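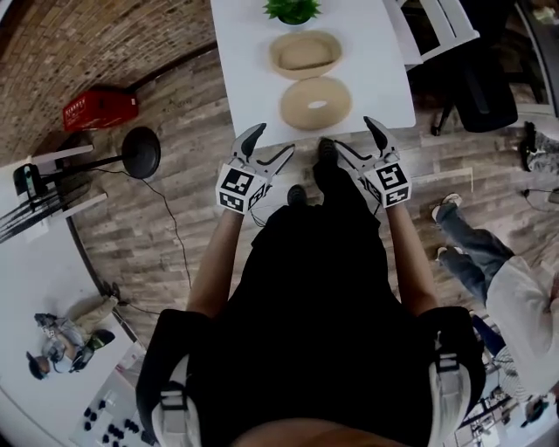 Visit report: Dokmont Brewing, open day, 12/9/18

Dokmont opened its production floor to the public for one afternoon. Entry was free and tours left every 30 minutes from the loading door. I joined the second one. Safety glasses were handed out at the door and closed shoes were required.

Malt and milling

Base malt comes in by the pallet and is stored on the upper level. The mill is a 2-roller unit feeding a grist case by auger. The guide said the gap is checked with a feeler gauge at the start of each brew day. Base malt for the lager is from Arnon, and specialty malts are bought by the bag. Dust extraction was running, but the mill itself was off.

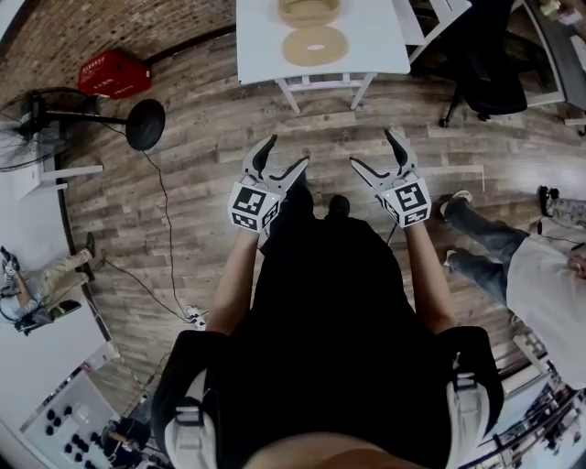 Brewhouse

The system has two vessels: a combined mash and lauter tun, and a kettle with a steam jacket. Whirlpooling is done in the kettle. Lautering is the slow step and sets the limit on brews per day. The control panel is by Parkora and logs temperature and flow. Valves are still turned by hand, and the guide did not expect that to change before the next expansion, planned for October. 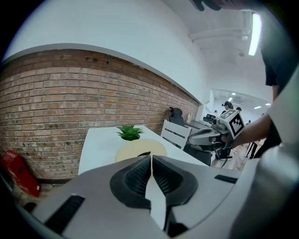
Fermentation and cellar

Fermenters are cylindroconical, glycol cooled, with separate zones for the cone and the wall. The largest holds 2,140 gallons. The lager yeast is repitched up to a fixed generation and then replaced. Gravity is still read by hydrometer from a sample port. Production last year was more than 697 barrels, nearly all of it sold on draft within the county.

Kegs are washed and filled on a semi-automatic line from Geagea. It was shown working, at low speed, with water. Canning is contracted out to a mobile line, so there was nothing to see on that side.

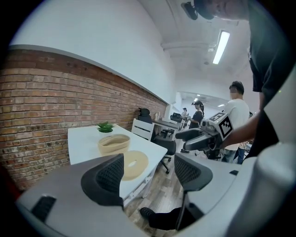 The tasting followed in the taproom and covered the pale lager, a brown ale and an unfiltered wheat beer. The lager was clean, with a slight sulfur note. The brown ale was served too cold to judge. Water and plain crackers were set out. Parking is limited, and the lot was full by the time the second tour ended.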